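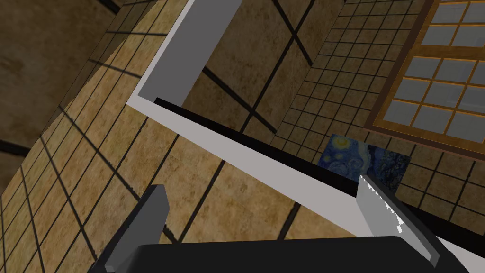 6 min read

Receipts showing the wrong amount (Darura donation form + Fetumitz emails)

Status: solved, with one leftover
Opened: 2024-01-10

Okay, I'm writing this up while I still remember it, partly for our own records and partly for the next person who types "donation receipt wrong amount Darura" into a search box and gets nothing but sales pages. I run the giving page for the Kashyap Fund, a small charity in Stalholm that helps families with heating bills. I am not a tech person. I'm the person who said yes to looking after the website.

The setup

Our donation form is in Darura. When a gift comes in, Darura passes the details over to Fetumitz, and Fetumitz sends the thank-you email with the receipt in it. We've had it that way for a couple of years and I had stopped thinking about it, which I guess is how you want these things to be.

Payments go through our regular card processor. I mention it now so you know I did check there too.

What went wrong

A donor wrote in, very nicely, to say she had given $55 and her receipt thanked her for $65. She wanted to know if we had charged her the extra ten dollars. I looked in the card processor and no, she had been charged $55. Darura said $55 as well. Only the email had it wrong.

I wrote back to say sorry, typed up a correct receipt by hand, and figured it was a fluke. Then I got two more. One man had given more than his receipt said, so it wasn't even wrong in the same direction! That's when I opened a ticket.

Things I tried before asking for help

Sent myself a test gift from my laptop. Receipt was right.

Sent another from my phone. Right again. Very annoying.

Logged out of everything, cleared the browser, tried a different card. Right.

Turned off the "cover the fees" checkbox on the form. I was so sure it was this. The checkbox adds a little to the gift and I thought it was getting mixed up somewhere along the way. But the donor hadn't ticked it, and the amounts didn't fit the fee anyway. I left it off for a day, got another bad receipt, and turned it back on.

Disconnected Fetumitz and connected it again. Please don't do this without writing down your settings first. It wiped the sender name, and for one afternoon our thank-you notes went out from "Default Sender 1." I caught it when my own mother forwarded me hers and asked if it was spam.

First reply from Darura support

They asked for a screen recording, the browser version and a list of affected gifts. Fair enough, but I didn't have a list. I had three emails from donors and a bad feeling.

So I went to pull the list. You go to Gifts, then Export, then pick your dates. What I didn't know is that the export stops at 300 rows and doesn't tell you. There's no message, the file just ends. I sat there comparing it with the Fetumitz send log and couldn't make out why a whole stretch of December was missing. You have to export in smaller chunks of dates and paste them together. I've asked them to put a warning on that page.

Once I had all the gifts in one sheet and all the receipts in another, I matched them up by email address and put a column next to them to show where the amounts were different. 121 receipts were wrong. I said a word out loud that I wouldn't put in a ticket.

Second reply, and the part that helped

My ticket got handed to Savita Sengar on the Darura side, and from there things moved fast. She asked me something I hadn't thought to look at: did the wrong receipts all match one of the buttons on our form?

They did. Every single one. Our form has a row of suggested amounts, and then a box underneath where you can type your own. The wrong receipts never showed an odd number. They always showed a button amount.

She had me try it this way. Click the $65 button first. Then change your mind, go down to the box, and type 55. Then finish the gift as normal.

And there it was in my inbox, a receipt for $65. I've never been so happy to see a mistake. All my earlier tests had been me going straight to a button and paying, or straight to the box and paying. I never changed my mind halfway through, and real people do that all the time.

The cause

As Savita explained it (and as I understood it, so be gentle), Darura sends two amounts over to Fetumitz with every gift. One is the amount charged. The other is the last button the person clicked, which they keep so you can see how your suggested amounts are doing. Both show up in the Fetumitz field list, and the names are almost the same. One is "Gift amount" and the other is "Gift amount (selected)."

Our receipt was using the second one. If you never touched the box, the two were equal and everything looked fine.

When did it change? I'm fairly sure it was me. I redid the thank-you email before the holidays – new header, shorter letter – and I must have picked the wrong field out of the dropdown when I put the amount back in. The first bad receipt in my sheet is from the evening I published the new version. So, hello, it was me.

The fix

In Fetumitz, open the receipt template.

Click on the amount in the body of the letter and check which field it uses. Swap it to "Gift amount" with nothing in parentheses.

Check the subject line too. Ours had the amount in the subject and I missed it the first time around, so for one test gift I had a receipt that disagreed with its own subject line.

Save, then publish. Saving alone doesn't do it.

Test by clicking a button, then typing a different amount in the box.

Then test the monthly gift version. It's a separate template. Ours was the old one and was fine, but I'd have felt silly not looking.

Cleaning up the old receipts

Donors need a correct receipt for their taxes, so just fixing it going forward wasn't enough. I made a list in Fetumitz of everybody affected and sent them a short note with the right amount, the date of their gift, and a line saying their card had been charged correctly the whole time. I put that line up top. It's the first thing anybody wants to know when money is involved.

I also asked them to throw the first receipt away. A few people wrote back, mostly kind, and one gentleman said he hadn't noticed and would I like the difference anyway? (I said yes, thank you very much.)

Three of the notes bounced. I'm mailing those on paper.

Still open

The export limit. Savita has passed it on and says a warning message is planned for March. I'll leave this ticket linked to that one until I see it for myself.

I've also asked if "Gift amount (selected)" could be called something else. "Last button clicked" would do nicely. No answer on that yet.

Update, same ticket: the two bad receipts I thought had come in after the fix were sitting in the Fetumitz queue from before I published. Both donors have the corrected note now, and the queue is empty.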